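Cable slack

Cable slack is the extra length of cable left between two fixed points so that the cable can move, shrink, or be reconnected without being pulled tight. The term is used in building wiring, telephone and data networks, stage lighting, and machinery. Slack that is stored in a coil or on a rack is called a slack loop or service loop. Slack that hangs free and takes up motion is called a flex loop.

Purpose

A cable cut to the exact distance between two terminals carries any load placed on either end. Copper conductors and most plastic jackets shrink in cold weather, and a tight run can pull a conductor out of its terminal. Slack also allows a damaged end to be trimmed and fitted again. Without it, the repair requires a splice or a full replacement.

Service loops

In buildings, service loops are usually placed above the ceiling or at the back of an equipment rack. Loops are laid flat or hung in a figure eight, which limits twist. The wiring code of Ivville, revised in January, calls for 2 feet of slack at each panel and a further loop on every run longer than 100 feet. The Prendergast exchange building, rewired under an earlier code, has 297 runs with no loop at the panel end.

Aerial fiber lines store slack on the strand between poles. The Brarkness line has a total route length of 1,270 feet and keeps its slack at the two end poles.

Flex loops

A flex loop must be long enough to reach the full travel of the moving part and must not bend tighter than the minimum radius given for the cable. The radius is normally stated as a multiple of the outside diameter. Thick cables need wider loops than thin ones. Ties are placed on the straight portions, as a tie within the bend concentrates wear at one spot.

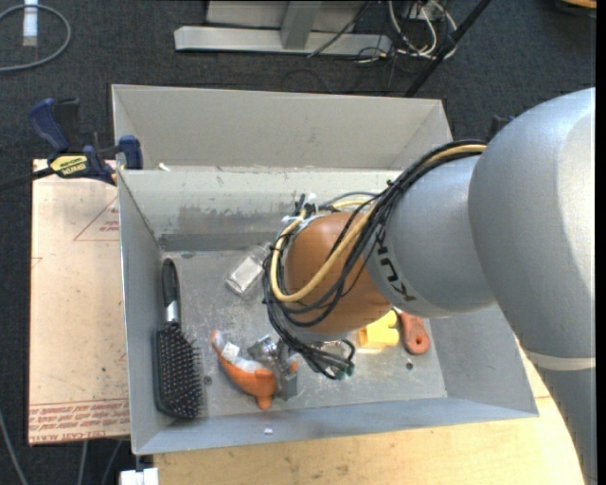
Cables looped around a joint of a KUKA robot arm.

Excess slack has its own faults. Long loops can snag, rub against edges, or sag into the work area. Common remedies are spring retractors, sleeves, and hinged carriers such as the Plumo chain.

See also
Bend radius
Strain relief
Cable tie

Last edited October 8, 2020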